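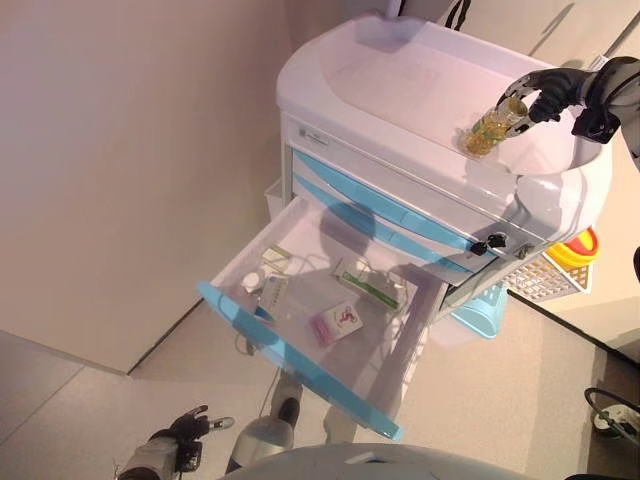

Why does it let go of the glass when it stops, and is that the same thing as the drawer problem? Anel Matlala put it to us that way after reading the January summary, and added that the summary had managed to use the word "event" nine times without saying what the event was. Fair. The event was that the robot dropped a drink. It did so on four occasions, and the drawer problem is how it got there.

Clomau project, progress report to Celtari
Monday, February 5, 2024
Prepared by Bogdan Walczak, with test notes from Nikau Pomare

Where things stand

The two-handed cart task is suspended until the gripper change described below has been signed off. Everything else in the work plan continues. We are behind on the trial schedule and will stay behind until the middle of March, and I would sooner say so on the first page than have it discovered in a table.

For anyone joining us at this report: the task is to hold a full glass steady with the right gripper while the left hand opens the cart drawers, low ones included, and fetches a named item. Staff at Purnden asked for it. They spend their days doing one thing with one hand and another thing with the other, and they were unimpressed by a robot that had to put its glass down to look for a box of dressings.

We made 53 full runs of the task in this reporting period. Most were dull, which was the idea. Four ended in a protective stop with the glass released. Nobody was hurt. The lab mop has been used more than at any time since the grant began.

What happened

All four stops came on the bottom drawer. To reach it the robot bends well forward and takes most of the pull through its left shoulder. The runners on that drawer are stiff for the first part of their travel and then very much not stiff. The robot pulls harder, the runners give, the drawer comes out faster than expected, and the left arm reports a load change that it regards as a collision. It then does what we told it to do about collisions and stops everything.

"Everything" was more than we had meant. The legs locked, correctly. Both arms froze, correctly. The right gripper opened.

In the first case the glass was over the cart and landed upright on the tray, which Nikau wrote up as a partial success. The next two glasses tipped over on the tray, and the raised rim kept most of the liquid where it was. The last glass went to the floor during a run in which the right arm had drifted out past the edge of the cart. It broke. Riaan Coetzee was standing behind the barrier tape with his hand on the stop button, and pressed it, so the log for that run shows the robot being told very firmly to do something it had already done.

I would like to point out that the tape was in the right place. We had an argument about that tape in the fall and I lost it, and I am glad I did.

Why it let go

The gripper has its own small controller. If it stops hearing from the main computer it falls back on a default, and the default was "open." Someone picked that setting with good intentions. I have checked, and the someone was me. Early in the project we were handing foam blocks back and forth with people, and a gripper that opened when it lost contact seemed the kind thing to do for anyone whose fingers were in it.

In December we moved to a stop routine that cuts messages to both arms at once, a cleaner design than the old one. It also made every protective stop look to the gripper like a lost connection. The old setting had been sitting there for more than a year with no harm done, and the new routine woke it up.

We should have caught this in the review of the new routine. The review covered the arms, the waist and the legs. The gripper was listed as "unchanged," and that was true of the gripper. I signed the sheet.

The first two cases were also put down to a worn finger pad, replaced, and considered solved. The pad was worn. We replaced it again after the third case, by which point the theory deserved more suspicion than it got. It was Nikau who lined up the gripper log against the stop log and found that the fingers began to open a moment after the stop signal, every time, in an orderly and obedient fashion. A slipping glass does not look like that.

What we have changed

The default is now "hold at last position, light force." The gripper keeps whatever grip it had, up to a limit well under what would bruise a finger, and stays that way until a person releases it. Since a gripper that holds on is its own kind of hazard, there are two ways out: a release on the hand controller, and a mechanical release on the gripper body that works with the power off. Everyone who enters the test area has to work the mechanical release once, on their own sleeve, before the first run of the day. Riaan's sleeve is now a matter of record.

The new setting has been through 2,000 stops on the bench with a weighted plastic cup. It held in all of them. I am aware that a bench doesn't bend over and pull drawers, and the number shouldn't be read as more than it is.

The drawer itself

Fixing the gripper does nothing about the reason for the stops. We have two changes in hand.

The pull is now done in two stages. The left hand eases the drawer through the stiff part slowly, pauses, then draws it the rest of the way. It takes longer and looks as if the robot is trying not to wake somebody. The collision threshold stays where it was. There was some enthusiasm in the team for raising it, and I have said no, on the grounds that the robot was right to be alarmed.

We have also had to look at where it puts its feet. In the bent position a foot can end up under the open bottom drawer, and if the robot then straightens up, the shin and the drawer front meet. That happened during setup, at low speed and outside the counted runs. It left a scuff and did no other damage, but with a heavier drawer, or with the cart brakes on, it could take the robot off balance while it is holding a glass. The planner now has to check for clearance at the leg before it stands. This check is working in simulation and has not been tried on the floor.

Could we have greased the runners? Lerato Molefe suggested it in week one. We have decided against, because the carts at Purnden haven't been greased either and nobody there is going to start on our account. I mention it because it would have made this report a good deal shorter.

Housekeeping around the cart

Two smaller items came up while we were going over the test area with fresh and slightly guilty eyes. Cables are to be kept off the floor on the approach side of the cart during any run with liquid. This was already a rule. It is now a rule with a line on the checklist and a name beside it. And the drawer contents go back to the listed layout between runs, after an afternoon in which the robot was marked down for failing to find a box that one of us had used to prop a door.

We have kept using a real glass with real liquid in it. Anel asked about this as well. A lidded plastic tumbler would be easier on the floor, but the ward wants open glasses carried, and a spill tells us about tilt in a way that a lid hides. Until sign-off, though, any run on the robot with the new gripper setting will use plastic and plain water.

Cost and schedule

The mechanical releases, spare pads and one set of glassware came to $700, taken from the contingency line. We aren't asking for more money. Staff time is the larger cost: the fault took up most of Nikau's January and a fair part of mine.

The supervised demonstration at Purnden was planned for the end of this month. It moves to the second half of March, subject to the conditions below. I have told the ward. They took it calmly and asked whether the robot could do beds instead.

Conditions for restarting the task

The gripper setting is reviewed by Lerato, who had no part in choosing the old one or the new one.
Forced stops are run on the robot with the arm in each of the working positions, plastic cup, nobody inside the tape.
The leg clearance check is run on the floor with the drawer empty, then loaded.
Any release of the cup without a command, for any reason, suspends the task again and is reported to Celtari within a day, using the word "dropped."

Open questions

We don't yet know what the gripper does if its own controller loses power halfway through closing. The maker's manual has a paragraph on this that can be read two ways, and Xia, the test planning tool, has it down as low priority, a view I don't share. I have moved it up by hand. Nikau will have a bench result before the next report.

We also need a view from Celtari on whether stops like these should be reported singly as they happen or grouped in the regular report. Our agreement covers injuries and property damage above a set amount, and one broken glass falls under neither. My preference is singly. Please let me know by the end of next week so that the new form can go out with the checklist.

Clomau project office | Contact: Bogdan Walczak | © 2024 Clomau | Back to top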